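Foro Rastix > Robótica en casa y en el taller > Enseñar tareas

Tema: ¿Guiar los brazos a mano o teleoperar? Me estoy volviendo loco con lo de recoger la mesa

hodunia_taller escribió:
Buenas a todos, y perdonad el tocho que viene, que ya me conocéis y no sé escribir corto. Llevo desde marzo peleándome con un montaje de dos brazos sobre una mesa blanca y quiero enseñarles algo que parece una tontería: recoger lo que haya por encima. Cosas pequeñas, de las que se quedan en cualquier mesa al final del día.

Empecé guiándolos a mano, o sea, poniendo el brazo en modo flojo, agarrándolo por la muñeca y llevándolo yo hasta el objeto. Me encantaba, la verdad, porque notas el peso y enseguida entiendes hasta dónde llega cada articulación. El problema es que con dos brazos me faltan manos, y además mi propio codo acaba saliendo en la mitad de las grabaciones. Así que me he pasado a teleoperar con un par de mandos articulados y ahora tengo el problema contrario: los movimientos me salen a tirones, dudo encima de cada objeto, y luego el modelo aprende a dudar igual que yo (¡qué listo, el pobre!).

Tengo grabadas 30 demostraciones con cada método. ¿Sigo por aquí? ¿Vuelvo atrás? ¿Mezclo? Cualquier consejo se agradece.

ayala77 escribió:
¡Bienvenido al club! Yo pasé exactamente por lo mismo y te digo que la teleoperación es cuestión de paciencia. Las primeras tardes parece que lleves guantes de horno y un buen día te das cuenta de que ya no piensas en el mando. Lo que a mí me funcionó fue hacer una sesión de calentamiento sin grabar nada. Me ponía música, movía cosas de un lado a otro, sin prisa, y cuando dejaba de equivocarme empezaba la sesión de verdad.

Y otra cosa, con todo el cariño: borra las malas. Da mucha pena, ya lo sé, después del rato que cuesta cada una, pero una demostración en la que te quedas parado encima del objeto sin decidirte hace más daño que bien.

Flillham escribió:
Pues yo ahí discrepo, ayala, y mira que casi siempre te doy la razón. Borrar las malas, depende. Si el brazo falla el agarre, se retira y lo vuelve a intentar, eso yo lo guardo como oro en paño, porque el robot va a fallar y tiene que haber visto alguna vez cómo se sale de un fallo. Lo que sí corto son los parones. Tengo un guion muy sencillito que quita los tramos en los que ninguna articulación se mueve, y solo con eso mis brazos dejaron de quedarse embobados.

Tampoco estoy de acuerdo en abandonar el guiado a mano tan pronto. Para una tarea de un solo brazo me sigue pareciendo lo más natural del mundo. Hodunia, ¿qué objetos usas? Porque no es lo mismo coger un rotulador que una bolsa.

hodunia_taller escribió:
Uy, buena pregunta, y creo que ahí está parte del lío. Voy cambiando, pero suelo tener un subrayador naranja, una servilleta de papel arrugada, un botecito de tapa amarilla, una bolsa de plástico transparente y un sobrecito o tarjeta de color rojo. Las pinzas son de dos dedos paralelos, negras y acabadas en punta, con la cámara montada encima. 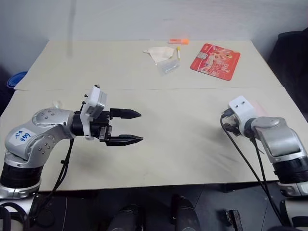

Yareli Aguirre opina que con la bolsa transparente me estoy complicando la vida antes de tiempo, que la deje fuera del primer conjunto y la meta cuando lo demás salga bien, porque si yo mismo dudo de dónde está el borde cuando miro por la cámara de la muñeca, mal se lo voy a enseñar a nadie. Me lo comentó por privado y le he pedido permiso para ponerlo aquí. Y la verdad es que me ha dejado pensando, porque repasando mis grabaciones los tirones más feos son casi todos con la bolsa. Con el subrayador voy bastante suelto.

Lo que me resisto a hacer es quitarla del todo. Una mesa de verdad tiene bolsas, servilletas y de todo, y si le enseño solo lo fácil me va a recoger solo lo fácil.

ayala77 escribió:
Me uno a Yareli. Primero lo rígido, luego lo blando, y lo transparente para el final, como el postre. La tarjeta también te va a dar guerra, ojo, que las cosas planas pegadas a una mesa lisa son un suplicio con dedos en punta. Yo las arrastro con un brazo hasta el borde, dejo que asomen un poco y las cojo con el otro. Con dos brazos lo tienes a huevo, y de paso enseñas algo bonito de coordinación.

Flillham escribió:
Lo del arrastre es buenísimo, te lo robo. Con lo del orden sigo sin verlo claro. Yo entrené primero con objetos fáciles, y cuando metí los blandos me tocó regrabar bastante, porque el modelo se acercaba a todo desde arriba y con la pinza abierta de la misma manera. Preferiría que mezclara desde el principio, aunque las primeras tandas salgan feas. Eso sí, decide una forma de coger cada cosa y no la cambies a mitad: si la servilleta hoy la pellizcas por el centro y mañana por una esquina, el brazo se te va a quedar a medio camino entre las dos.

mesa_revuelta escribió:
Hola, me cuelo, que llevo un montón leyéndoos en silencio y este hilo me toca de cerca. ¿De verdad hacen falta tantas demostraciones? En otro sitio leí que por debajo de 1,000 ni te molestes y casi me echo para atrás antes de empezar. Yo tengo un solo brazo, poquito tiempo y una niña pequeña que también quiere probar los mandos.

ayala77 escribió:
¡Hola, mesa_revuelta, y no te asustes! Para una tarea cortita, con pocos objetos y la cámara siempre en el mismo sitio, se puede empezar con muchísimo menos y ver ya algo que te alegre la tarde. Luego, si quieres que aguante cambios de luz, otra mesa y cosas que no ha visto nunca, entonces sí, toca echarle horas. Empieza con un objeto y dos posiciones. Y a la niña déjala probar sin grabar, que los críos cogen el mando con una soltura que da envidia.

Flillham escribió:
Yo llegué a 1,005 en una tarea de doblar trapos y te confieso que buena parte se parecían tanto entre sí que no me aportaron gran cosa. Cambia los objetos de sitio entre una toma y la siguiente, gíralos, déjalos caer de cualquier manera. Eso cunde más que repetir.

hodunia_taller escribió:
Bueno, pues os cuento el plan y me decís si voy a estrellarme. Me quedo con la teleoperación para los dos brazos. Paso el guion de los parones de Flillham (¿lo compartes, porfa?) por lo que ya tengo, guardo los agarres fallidos que terminan bien y tiro los que acaban en nada. La servilleta, siempre por el centro. La tarjeta, arrastrada al borde como dice ayala. Y con la bolsa haré una cosa intermedia: la dejo en la mesa como estorbo, sin cogerla, durante 3 tandas, y después empiezo a recogerla también.

Flillham escribió:
Mmm, lo de la bolsa como estorbo no me convence nada. Le vas a enseñar que la bolsa se ignora y luego que la bolsa se recoge. O dentro o fuera, hombre. El guion te lo paso esta noche por privado, que lo tengo lleno de comentarios míos y me da un poco de vergüenza.

ayala77 escribió:
En esto tiene razón, mira por dónde. Si la vas a dejar para después, sácala de la mesa y ya está.

hodunia_taller escribió:
Vale, vale, me rindo, fuera la bolsa de momento. Mañana me pongo con el calentamiento y subo por aquí cómo van quedando las trayectorias. ¡Mil gracias a todos, de verdad!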